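Speaker notes – Sarurar Bathroom Showroom: clearing and resetting the display hall
Prepared by Sayaka Oshima for the facilities briefing, January 30, 2022

Opening. Thank the members for attending and acknowledge Nest Parry, who arranged access to the hall. State that the session concerns the handling of display stock between exhibitions, with attention to sanitary ware and the soft goods kept alongside it. Questions are to be held until the end of the second part.

The hall is long, with plain white walls, and fixtures are placed along the base of the wall. The arrangement keeps the center clear for carts. It also means that boxes tend to collect between the toilets, and it is these boxes that take up most of our time at each reset.

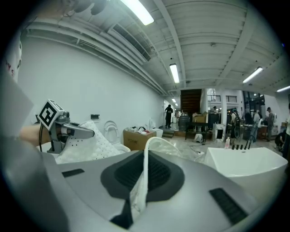
Page 7

Point out the cardboard box next to the toilet, piled with cloth, packaging and other items. Under the current procedure a mixed box may not leave the hall. Cloth goes to the linen shelf, packaging is flattened and held for the next delivery, and anything that cannot be identified is passed to Isla MacKinnon with a dated tag.

Quilted cushions should be kept on a clean surface until they are bagged. They are not to be placed on the floor, even briefly. Members from the Ouali site have asked whether one bag may hold 2 cushions. It may, provided the stitching is not creased.

Pause for the handout.

Part two – floor stock. The floor in the display area is polished tile and shows every mark. Toilets and bathtubs are lifted by two people and are never dragged. Lids are closed before a lift. Small bottles and jars are collected first and placed in one box, so that the path is clear before heavy pieces are moved.

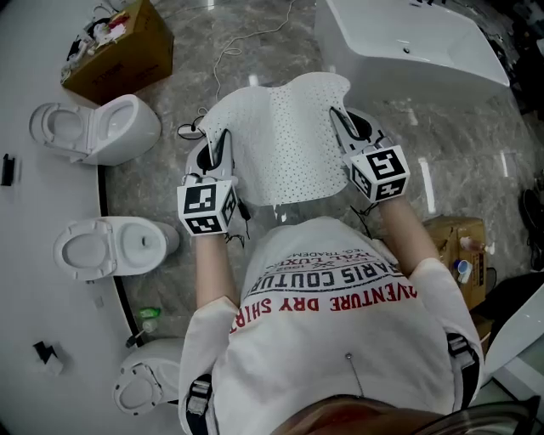
Perforated sheets are carried flat where space allows and held by the corners where it does not. Asuka Nishimura has recommended that irregular pieces be stored on top of the regular ones – the reverse order led to bent edges in November.

A full reset takes roughly 30 minutes per bay. Refer members to Nanami Shimada for the revised checklist, then take questions.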